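Gears on the Table: pictures from our sorting of the Lalix set

Welcome to this small gallery. It belongs to the pages about the Lalix gear set, which we have used in the Hedton model workshop for many years, and it should be of interest to everyone who owns plastic gears and has to put them back in order from time to time. There are only two pictures on the page, so I have written a little more text than usual between them.

First a few words about the set. We bought it second-hand through Mustonen, the shop in Radholm, and it came in a cardboard box with the order number 921 on the lid. The instruction sheet was missing. The shop had no other copy, so everything we know about which gear goes with which we have found out by trying them against each other. I think it is also a pleasant way to learn. You take one gear in each hand, press the teeth together lightly and turn. If they belong together you feel an even movement, and if they do not, there is a small knocking in the fingers.

The gears get mixed up very easily. In the evening people put them back where there is place, and after a month the big ones lie on the small ones and the axles have moved to the bottom. Because of this we make a sorting in November and again in February, on the white table, and until it is finished the building has to wait.

Our rule for the sorting is simple: size first, colour afterwards. When I began I did it in the other order, because the colours are what the eye sees first. It looked very nice in the box. But when you build a gear train you need the size, and the colour is only a help for finding it again quickly. Since we changed the order, the evenings are calmer.

1. The red one

This gear has a few faint pale scratches on its face, most of them low down near the rim. The teeth are fine and sit close together. A blue gear is behind it, and a little of the blue shows through the hole in the middle.

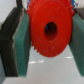
Scratches on the flat side do not matter at all, one reader wrote to us after the last gallery, it is the hole you must look after, because a gear with a worn hole will wobble even when all its teeth are perfect. I can only agree. We had for a long time the habit of looking at the teeth and nothing else. Then we built a clock model which stopped always at the same position, and it took us two evenings to understand that one of the middle gears was sitting loosely on its axle.

Now we test the hole before we test the teeth. The gear is put on a new axle, held level, and moved gently from side to side with one finger. A very small movement is allowed. If the rim goes up and down so that you can notice it without bending closer, the gear goes in the bag for demonstration pieces, where it can still be useful to show how a tooth looks or how two wheels turn in opposite directions.

We do not glue, and we do not fill the holes with tape. I have seen both in other workshops. The tape works for one afternoon and leaves something sticky on the axle which is very unpleasant to remove.

About the stacking: gears of the same size may lie on each other, face to face, but please not too high. A high stack falls when somebody pushes the table, and the small gears run very far. One of ours was found under the radiator at the other end of the room, after a whole winter. When the stack is low you can also see better if a wrong size has come in between, because its edge stands out or stays behind the others.

The blue gears have their own small difficulty. Under the lamp in our room the white spots of light lie on the teeth, and it is hard to see whether a tooth is damaged or only shining. I turn such a gear slowly against a sheet of paper and look at the shadow. With the red ones I see it directly.

2. Over the tray

Here the red gear is together with a blue one in a small stack, above the rectangular tray. I like to sort with a tray on the table, also when the table is large enough without it, because everything that has been decided lies inside and everything that has not been decided lies outside.
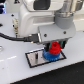 How do you clean the gears when there is dust between the teeth?

A soft, dry toothbrush is enough for most of them; if the dust is greasy, wash them in lukewarm water with a drop of washing-up liquid and let them dry on a towel overnight. Do not lay them on the heating. Oil is not necessary for this kind of plastic, and it collects new dust in a short time.

After the cleaning we weigh. Perhaps it sounds strange, but it is the quickest control that nothing has been lost. We have written the weights on the inside of the lid: the bag with the big gears is 566 grams, the bag with the small ones 172 grams. When the scale shows less, we look on the floor before we sweep. This habit has already saved us more than one small gear, and one time also a key which had nothing to do with the set (then the scale showed more, of course).

If you would like to buy the same set, I must say that I have not seen it new for a long time. Mustonen has sometimes single bags in the drawer beside the door, without a label, so bring one of your own gears and compare the teeth in the shop. Two gears can have the same width and still not fit together.

The next gallery will be about the axles and the small connecting pieces. I have to find a better lamp before that.

Comments

Thank you for the advice with the shadow on paper! I have the same trouble with my white gears, there I use black card instead and it works nicely.

We sort by colour and will continue so. My children are small and they do not care about the size, they want "the blue ones". But the test with the axle we shall try.

Does anybody know if the axles from the older Lalix box fit in the newer gears? Mine go in, but very tightly, and I do not want to use force.

To the question above: ours are also tight. We turn them in slowly and do not knock. Taking them out again is the harder part.

Page last changed: Friday, February 21, 2025

Contact | © Hedton Model Workshop | Back to top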